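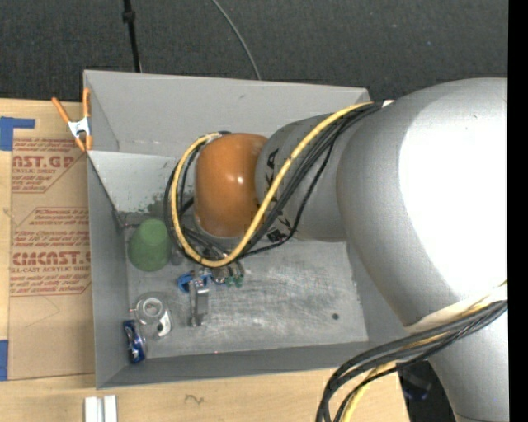 A robot arm over a metal bin, with cables running along the outside of the arm.

How Do You Buy a Robot?

Buying a robot arm is a bit like buying a bicycle. The bicycle has one price, but you also need a helmet, a lock, a pump and a place to park it. A workshop that wants a robot has to plan for all of its extra parts before it orders anything.

Step one: decide on the job

Planners start with a sentence that says what the robot must do. "Pick up small objects from a bin" is a good sentence. "Be useful" is not, as it cannot be tested.

The job tells the planners two numbers. The first is reach, or how far the arm can stretch. The second is payload, or how much weight the arm can carry. The gripper is part of that weight. If an arm has a payload of 7 kilograms and its gripper weighs 2 kilograms, there are 5 kilograms left for the object.

Step two: list the parts

The arm is the large item on the list. Most arms are sold without a gripper, so the tool at the end is a separate purchase. The gripper has to fit the objects. A cup and a flat disk have different shapes, and a tool that holds one well may drop the other.

Cables come next. A cable on a moving arm needs enough slack to let the joints turn. If it is too short, it will pull tight. If it is too long, it may catch on something. Cables that bend all day wear out, and the budget should include spare ones.

Small items count too: bins, clamps, tape, bolts and a strong table.

Step three: add up the costs

Karlijn Hendriks plans equipment for a workshop in Curoddale. Her list has two columns. One is for things paid for once, such as the arm. The other is for things paid for every year, such as repairs, electricity and training.

In March she set aside $1,360 for the second column. Spare cables and gripper parts used up over half of it. The rest went to training, so that the people using the arm would know how to stop it safely.

Step four: check the space

An arm needs room to swing. Planners draw its full reach on a floor plan and keep desks and walkways outside the line. They also check that the floor can hold the weight and that the right kind of power outlet is nearby.

Words to know

Budget: a plan for how money will be spent.
Gripper: the tool a robot uses to hold things.
Payload: the most weight an arm can carry, including its tool.
Reach: the farthest distance an arm can stretch.

Try it yourself

Choose a job for a robot in your classroom. Write it as one sentence. Then make two columns, one for things you would buy once and one for things you would pay for every year.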